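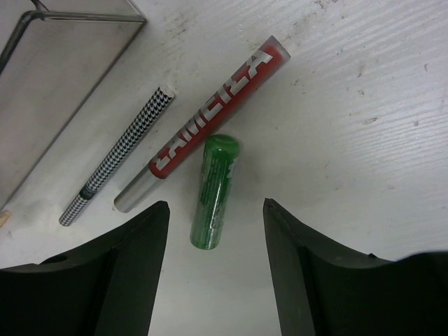 Skesville sorting hall

Sorting hall in Skesville run by Lesus, a returns firm. Handles mixed small goods, mostly pens, tubes, batteries and other loose desk items. Part automated since November, when 2 arms supplied by Murik were put in on the small items line. Before that all picking was by hand.

Work. The arms pick single items off the table, staff take whatever is tangled, leaking or too flat to grip. Nearly 3000 items a shift, acording to the firm.

Effect on staff. 13 people worked the line by hand. No job losses, but most moved to checking and repacking. Less wrist strain reported, more standing about waiting for a stopped arm to be reset. Night shift dropped, and with it the night rate, wich was the main complaint. Retraining was done on site, paid. Pay grades still under discussion.

See also: Slaoui depot.

Last edited 2023-10-22

Shares 13 | Comments 2

We use cookies to improve this site. Accept | Settings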